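4. Preparación y cuidado del tablero Skernholm (acabado blanco liso)

Este apartado corresponde a la mesa ya montada. Para el montaje de las patas, consulte el apartado 3.

4.1 Antes del primer uso

1. Retire la película protectora empezando por una esquina. Tire de ella despacio y en paralelo a la superficie.
2. Pase un paño de microfibra humedecido con agua tibia. No utilice estropajos ni productos en polvo.
3. Seque con un segundo paño limpio.
4. Espere 2 horas antes de colocar objetos pesados.

Nota: los restos de adhesivo se eliminan con el limpiador Vanance, suministrado en el juego de accesorios. Aplíquelo sobre el paño, nunca directamente sobre el tablero. 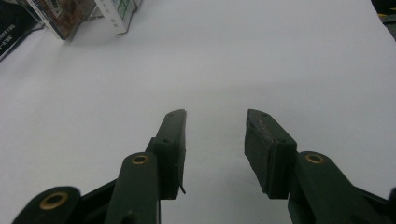 4.2 Nivelación

5. Coloque un nivel de burbuja de 600 mm a lo largo del tablero y después a lo ancho.
6. Gire los pies regulables hasta que la burbuja quede centrada en ambos sentidos.
7. Apriete las contratuercas con la llave incluida.

Sobre moqueta, repita la comprobación al cabo de una semana. Las fibras ceden con el peso y una de las patas puede quedar más baja que las demás.

PRECAUCIÓN: no arrastre la mesa para corregir su posición. Levántela entre dos personas, sujetándola por el bastidor y no por el canto del tablero.

4.3 Superficie de trabajo

El acabado blanco refleja la luz de forma difusa. Si va a utilizar la mesa para clasificar piezas pequeñas o revisar impresos, sitúe la lámpara a un lado para que la sombra de las manos no caiga sobre la zona de trabajo.
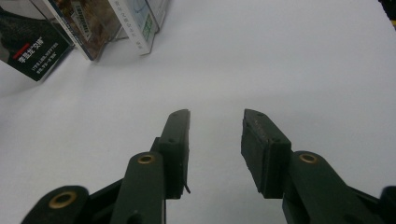

8. Deje libre la parte central del tablero y reserve el borde posterior para carpetas, folletos y otro material de consulta.
9. Ponga una base de fieltro bajo las herramientas con aristas o tornillos a la vista.
10. No supere los 70 kg de carga repartida.

Nota: las marcas grises que deja el roce del plástico oscuro suelen salir con una goma de borrar blanca. Frote sin apretar y retire las virutas con el paño seco.
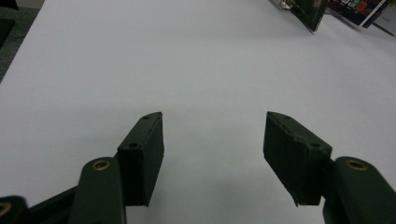 4.4 Limpieza periódica

11. Limpie el tablero cada semana, de atrás hacia delante, incluido el canto.
12. Revise las contratuercas cada seis meses.

PRECAUCIÓN: la acetona y el alcohol concentrado dejan cercos mates que no se pueden reparar.

Los tapones de canto y los pies regulables se piden por separado a Fanamska, con la referencia 1022. Indique el color del tablero en el pedido. Los juegos Ackermann de la serie anterior llevan otra rosca y no son compatibles.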